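Ticket: right arm drops out mid-stir, bimanual table 2
Opened by: Amarachi Omoregie
Assigned: Kiri Katene
Priority: high (safety question, see 11:40)
Status: open, workaround in place
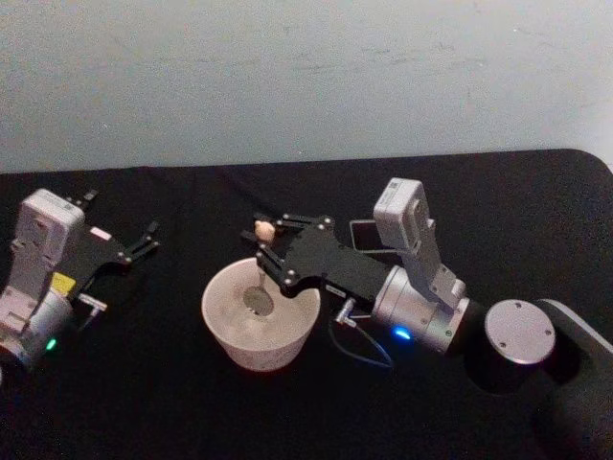
Started this morning on the spoon and bowl task. Right arm goes in, grips the spoon, starts the stir, then somewhere in the first few circles it loses position hold and the wrist sags. No warning beforehand. Left arm keeps running like nothing happened, which is the part I don't like.

Controller log at the fault:
RIGHT J5 following error, limit exceeded
RIGHT hold released
LEFT state OK
TASK state RUNNING

So the task never saw it. Should have stopped both arms.

9:10 — Power cycled right arm, rehomed. Ran fine for 187 cycles on an empty path, no spoon. Put the spoon back in, faulted on the third stir.

9:35 — Swapped sides in the Jondlow config so the left does the stirring. No fault in 80 cycles. So it's not the task script, or not only.

9:50 — Checked payload setting on right. Gripper mass was right, tool offset was not, somebody had the values from the old Gkikas gripper in there. Corrected, saved, restarted. Still faults but later. Better, not fixed.

10:20 — Reseated the connector at the right gripper, both ends. Did not feel loose. Wiggled cable with the arm in hold, no change in the log. Not ruling it out, its hard to wiggle it the way the arm does when it goes around.

10:45 — Cut stir speed in half. No fault in 20 minutes. Put speed back, fault in under two. Speed or acceleration related then.

11:05 (Kiri) — Looking at your log. The following error creeps up for a while before it trips, every time at the same part of the circle, where J5 reverses. Looks like friction or a tired joint to me, not the cable. A cable fault would be all over the place. Can you record J5 current at full speed, spoon in, and again with gripper open and nothing in it?

11:25 — Done, both files in the ticket folder. Current with spoon is way higher at the reversal than I'd expect for a spoon. Without spoon also high, just not enough to trip. Left arm on the same path is flat.

11:40 — SAFETY. Stood in for a reset after a fault, hand over the table, left arm still live. It moved about a hand's width to its next waypoint. Didn't touch me but it would have if I'd been leaning further. Hit the e-stop. E-stop worked on both arms.

Anyone using table 2: e-stop BEFORE you reach in. Every time. Do not trust the "fault" banner in Filel, it only means one arm.

12:15 (Kiri) — Agree, bumping priority. Found the reason the left keeps going. Fault linking between arms was turned off in the January update and never turned back on. Check the box under Cell > Linked stop, then restart the supervisor. A plain reload doesn't pick it up.

12:40 — Linked stop on, supervisor restarted. Forced a fault on the right by dropping the error limit to almost nothing. Both arms stopped. Repeated from the left side, both stopped. Limit put back to normal after.

1:30 — Sent J5 traces to Bruvavov support. Asked for a brake check procedure and a price on a replacement joint. Auto reply only so far.

Workaround until then: half speed stir, linked stop on, nobody runs table 2 alone. Need someone to check table 1 for the same update, I havent had time.

3:05 (Kiri) — Table 1 had it off too. Fixed and tested both ways. Leaving this open for the joint.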